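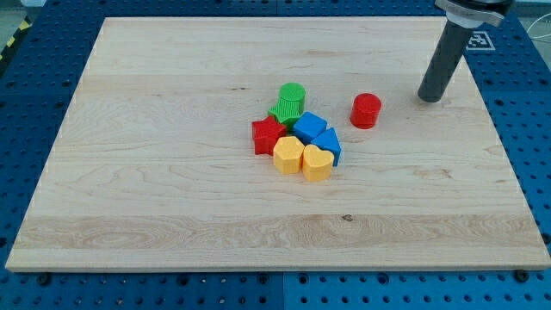 A pale board with a small dark knot, laid flat on a perforated blue table.

The Second Life of School Timber

By Chidubem Sani
Jul 28, 2025

When a public school in regional Victoria is renovated, the first things to leave the building are usually the least valued. Carpet tiles go in one skip, ceiling panels in another, and the timber, whether it came from shelving, benches, stage floors or honour boards, has historically gone in with everything else. The practice is convenient for demolition contractors, who are paid to clear a site by a fixed date. It is also the reason that a considerable quantity of sound, seasoned hardwood has been chipped or buried over the past three decades.

The Ondow Timber Recovery Program was established to interrupt that process. Operating from a former wool store on the edge of the town of Akpan, it receives timber from schools, halls and municipal buildings, removes the fastenings, grades each length and returns the material to use. Most of it goes back to the district from which it came, as tables, library counters, bench seats and flooring. A smaller portion is sold to furniture makers to offset the cost of the operation.

Rónán Tierney, the program's manager, came to the work from a career in building surveying. He had spent much of that career signing off on demolitions. "I would walk through a hall before it came down and see a floor that had another century in it," he said. "My role was to confirm that the services had been disconnected. There was no box on the form for the floor."

The form has since changed. Under an arrangement adopted by the shire in February, applicants seeking to demolish a public building must now submit a timber schedule identifying the species, dimensions and condition of any boards that could reasonably be salvaged. The schedule does not compel recovery. It does require that the program be given 30 days in which to inspect the building and make an offer.

Contractors were initially sceptical. Kasis, a demolition firm that undertakes a large share of the work in the district, objected in writing to the inspection period, arguing that a month's delay on a small site could eliminate its margin. The objection was resolved by allowing inspections to proceed while a permit was under assessment. The company now delivers timber to the wool store under its own contract, and is paid by the tonne.

Grading remains the slowest part of the process and the part least amenable to shortcuts. Every length is passed over with a metal detector, since a single overlooked nail can ruin a planer blade costing $400. Boards are then brushed, measured and assessed for rot, borer damage and splitting. Those that pass are stickered and stacked under cover, with air moving between the layers, until their moisture content has settled. Tierney is reluctant to release anything in under 60 days, and flooring is often held for longer.

The grading rules themselves have been a subject of some discussion. Commercial timber standards treat knots, gum veins and old fastening holes as defects and mark the price down accordingly. The program follows the structural provisions of those standards where a board will carry a load. For tabletops, shelving and wall linings, it applies a separate schedule in which such features are recorded but not penalised. Buyers are provided with the record and may choose for themselves.

This has proved popular with schools in particular. At Zurnenell Primary, which lost its original assembly hall to subsidence, the stage was dismantled by hand and its boards were remade into reading tables for the new library. The school council had set aside funds for laminate furniture and voted, by a narrow margin, to redirect them. Former students attended the opening and several reported recognising the marks left by the feet of the old piano.

Not every recovery is successful. Boards from one kindergarten were found to carry lead-based paint on both faces and had to be sent to a licensed facility. A consignment of cupboard fronts, described on its schedule as mountain ash, was veneered particleboard. Floors that were glued as well as nailed are seldom worth lifting, as the tongues shear away and the boards lose a third of their width in remachining. Tierney keeps offcuts from each of these failures on a shelf in his office and shows them to new inspectors.

Cost is the more persistent difficulty. Recovered hardwood requires a great deal more labour than freshly milled stock, and the program's prices reflect it. A square metre of finished flooring from the wool store is dearer than its plantation-grown equivalent, although it compares favourably with new timber cut from mature trees, the supply of which has contracted sharply following the end of native forest harvesting in the state. The shire underwrites the lease on the building. Wages are met from sales, and in the past financial year they were met in full for the first time.

The program has now handled timber from buildings as far as 700 kilometres apart, a distance Tierney regards as an argument against its present structure. Freight erodes both the financial and the environmental case for recovery. He would prefer to see smaller yards established closer to the source, each with a docking saw, a covered rack and a trained grader, and with machining shared among them. A proposal along those lines is before three neighbouring councils, and a decision is expected before the end of the year.

Training may determine whether the model can be extended. The ability to identify a species from a weathered face, or to judge from the sound of a dropped board whether it is split along its length, is held by a small and ageing group of sawmillers and joiners. The program engages four of them on a casual basis to work beside apprentices. Each apprentice keeps a sample book, cutting and labelling a section from every species encountered, and the books are retained at the wool store as a reference collection.

Schools and public bodies wishing to have a building inspected may lodge a timber schedule through the shire's planning office. The wool store is open to trade buyers on weekday mornings and to the general public by appointment.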